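Pekville Community Rooms – Frequently Asked Questions

Who may book a room?
Any resident of Pekville aged 18 or over may book. Groups based outside the town may apply in writing to the bookings office, attention Marcelino Segura.

How far ahead can I book?
Bookings open 12 weeks before the date of use. The calendar for the summer period opens in March.

How many people does each room hold?
The Kaewmanee Room holds 12 people seated. Larger groups should request the Main Hall – the office will confirm the layout at the time of booking.

Is a deposit required?
A deposit is required for evening bookings only. It is returned within ten working days, less the cost of any damage or extra cleaning.

May we bring food and drink?
Yes. Cold food and soft drinks are allowed in all rooms. Alcohol requires written permission, and hot food may be served in the Main Hall only.

What care do the wooden tables need?
Please use mats under hot dishes and wipe up spills at once. Do not use bleach or scouring pads. Cups and other items should be cleared from the tables before you leave.
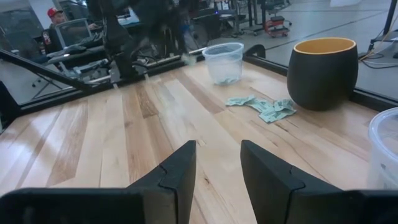
When must we leave the building?
All rooms must be vacated by 10:00 p.m. Time spent setting up and clearing away counts as part of your booking.

How do I cancel?
Write to Begoñe Lozano at the bookings office at least seven days before your booking. Fees are not refunded after that point.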